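Stovaldale Community Board > Food & Drink > Bread rolls going stale by lunch

crumbly_kate
Posted: Wednesday, January 13, 2021

Batch of 10 rolls yesterday, white flour, fresh yeast. Lovely at teatime. This morning like rocks. Kept in a paper bag on the side. Recipe is the one off the back of the Fevwood flour bag. Where am I going wrong??

millpond
Paper bag is your problem. Fine for the first evening, useless after. Tin or cloth, lid on. Mine's usually a roll at the table, day two, no complaints. 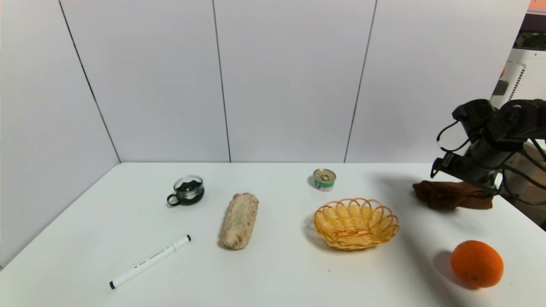 crumbly_kate
Can I freeze them the same day I bake?

millpond
Same day is best, as soon as they're stone cold. Bag them in twos, squeeze the air out. 5 minutes in a hot oven from frozen.

oldtinloaf
Disagree about the tin. Went mouldy on me in July, every time. Paper bag then refresh in the oven, crust comes back lovley.

millpond
July yes. It's January. My kitchen is freezing.

oldtinloaf
Still say paper. And don't put them in the fridge whatever anyone tells you, goes stale quicker in there.

damp_flour
Fridge is bad, agreed. But neither of you asked about fat. Plain flour water yeast rolls are always going to be hard next day. Knob of butter in the dough, swap half the water for milk. Did this with the Portela strong white and got 2 days easy

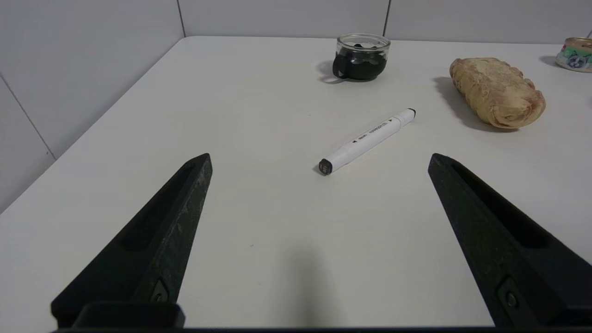

Related thread: Which flour for soft rolls?

damp_flour
Carrying on here as the other one's going in circles. Portela for rolls, Fevwood for tin loaves. Thats my lot.

oldtinloaf
Fevwood does perfectly good rolls, just needs more water than the bag says.

crumbly_kate
Ok trying milk and butter at the weekend, half in a tin, half in paper. Will report back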